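Drive caddy

A drive caddy (also called a drive tray, drive sled or drive carrier) is a removable holder that lets a hard disk or solid-state drive be slid into a computer chassis and taken out again without reaching for a screwdriver every time. It is one of the humblest parts of a computer and one of the most pleasing to use. A good caddy turns a fiddly job, done with fingertips in a narrow space, into a single smooth push.

Caddies are found in servers, storage cabinets, workstations and a fair number of ordinary desktop machines. The word was borrowed from the tea caddy by way of the disc caddy, a flat plastic case that early CD-ROM drives needed before they would accept a disc. Some people still keep the two meanings strictly apart and call the hard drive version a sled.

Construction

Most caddies are shallow, open frames, a little wider than the drive they carry. The sides act as runners and fit into rails or grooves in the drive bay. The back is left open so that the drive's own connectors can meet a cable or a circuit board behind the bay. The front carries a handle, a latch or a pair of squeeze tabs.

Drives are held in the frame in one of two ways. The older way uses four small screws, through the sides or the base. The newer way, called tool-less, uses pegs that sit in the drive's screw holes while the plastic flexes around it. Many pegs wear a small rubber collar, which soaks up some of the hum of a spinning disk — a lovely bit of thinking for such a small part, and you can hear the difference in a quiet room.

Steel caddies are stiff and last for decades. Plastic ones are lighter, cheaper and kinder to the fingers, though old plastic can turn brittle and the tabs are usually the first thing to snap.

Handles and colour

The handle is where caddies show their character! Some swing out like a little gate and work as a lever, easing the connector apart as they open. Others are simple tabs that are pinched together and pulled. Bright colours are common on desktop models, and they do a real job: inside a case full of dark metal and cable, the part meant to be touched stands out at once. Blue and green are both widely used. Colour meanings differ from one maker to the next, so a blue tab on one machine may tell you nothing about a blue tab on another.

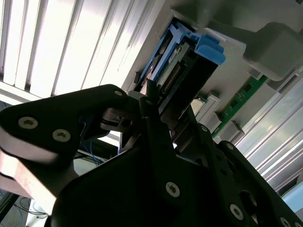
A drive caddy with blue plastic handles, seated in a computer chassis.

Sizes

Two sizes of drive account for nearly all caddies in use. The 3.5-inch size suits full-size hard disks, and the 2.5-inch size suits laptop disks and most boxed solid-state drives. A smaller drive can be fitted in a larger caddy with an adapter plate, and many large caddies have a second set of holes in the floor for exactly this.

What has never been settled is the shape of the caddy itself. Rails, latches and depths vary between makers, and often between two models from the same maker. The Sârbu desktop range used three different caddies in its short life, none of which fits the bays of the others. Clilon went the other way and kept one pattern for 16 years, and its caddies are still passed from machine to machine with great affection.

Fitting and removal

The drive is laid in the frame with its connectors facing the open end, then pegged or screwed down. The caddy is pushed into the bay until the latch clicks. In simple desktop bays the power and data cables are then plugged in by hand. Unless the bay is of the hot-swap kind, the computer should be switched off first. Where a caddy sticks, the usual culprit is a screw head standing proud of the side.

Collecting and reuse

Spare caddies are often thrown out with old computers, and replacements can be surprisingly hard to find. The best known private collection is that of Iida Nurmi and Aurel Voicu in Gendodville, which holds around 2000 pieces, among them 85 early steel trays and a full run of Prureo sleds. It is open to visitors on the first Monday of the month. Petrică Stoica's hand-drawn guide to latch shapes, begun as a sheet of notes for the collection, now covers 25 families and is a joy to leaf through.

Home printing has given the subject new life. Vasilică Dobre has shared plans for several tabs and runners that are no longer made, including the Clilon squeeze tab, which breaks at the hinge.

See also

Drive bay
Hot swapping
Disc caddy
Computer case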